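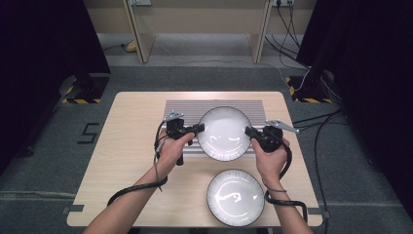
Come and lend us your hands: participants wanted for the Clallow open day

On Tue 18 April we are opening the doors of our robotics workshop at Clallow to visitors, and we are looking for people from the town and the villages round it who would like to come along and take part. We had a small open day last July and enjoyed it far more than we expected to (Wim Cuypers lost his voice by three o'clock from all the talking), so this year we are doing it properly, with a longer day, more tables running and a good deal more cake.

You do not need to know anything about robots. We mean that quite sincerely! Last year our steadiest pair of hands belonged to a retired dinner lady, and some of our own engineers are still sore about it.

What you would be doing

Much of our work at the moment is with crockery and other everyday things from the kitchen. A person holds a gripper in each hand and uses the pair of them to do an ordinary job, such as picking a plate up by its rim with one gripper on either side. Plates are harder than they sound, being smooth and round and rather fond of turning as you lift them, and it takes most people a few goes before they stop squeezing too hard. The movements are recorded and go into Celleo, our project on teaching robot arms to handle household things with two hands.

On the day you would be shown to one of the numbered tables and given a short introduction by Radoslava Kadlec or Shahab Rostami, who will stay with you throughout. After that you have a practice go, for as long as you like, and then a recorded session of half an hour or so with a rest in the middle. When you have finished you are very welcome to stay for the demonstration in the main hall, where Anežka Urban will be running the Clisix arm and answering questions, including the awkward ones. She particularly likes the awkward ones.

Who we are looking for

Anyone aged 18 or over who can stand at a low table for short spells and has reasonable use of both hands. Left-handers, please do come, we never have enough of you. We would also love to hear from people who work with plates and dishes for a living, whether in a café, a care home or a school kitchen, as you will have ways of picking things up that we have never thought of.

If standing is difficult, tell us when you write. We can bring a stool and have done so before. If you have had a recent injury to your hand or wrist it would be better to sit this one out, but do come for the demonstration all the same, and bring a friend.

Please wear flat shoes, and sleeves that push up easily. The grippers have cables that hang down by your wrists, and bracelets and loose cuffs do tend to get caught up in them. There are cables on the floor in places too, so we ask everyone to leave bags and coats in the cloakroom by the front door.

What you get

A £15 voucher for the Hájek bakery across the road, lunch if your session falls near the middle of the day, and tea at any hour you care to ask for it. We can also pay bus fares if you keep your ticket. Those who would like one can have a copy of their own recording to take home, which grandchildren seem to find very funny.

What we record

The recordings show your hands and forearms and whatever you are holding. We keep them under a participant number with your name stored separately, and you may ask us to delete yours at any time in the three months afterwards. There is a consent form to read and sign before you start. Radoslava Charvát looks after that side of things and will happily send it to you beforehand if you prefer to read it in your own kitchen.

How to put your name down

Write to Radoslava Charvát at the workshop office, Unit 119, Clallow Works, or ring the office on extension 419 any weekday morning. Tell us your name, whether mornings or afternoons suit you better, whether you are left- or right-handed, and anything you would like us to know about getting in and out of the building. There is a ramp at the side entrance and two parking spaces next to it, which we can hold for you if you ask.

The 667 bus stops at the end of the lane. If you only want to look round and watch, there is no need to book, just come to the front door between ten and four and somebody will find you a badge.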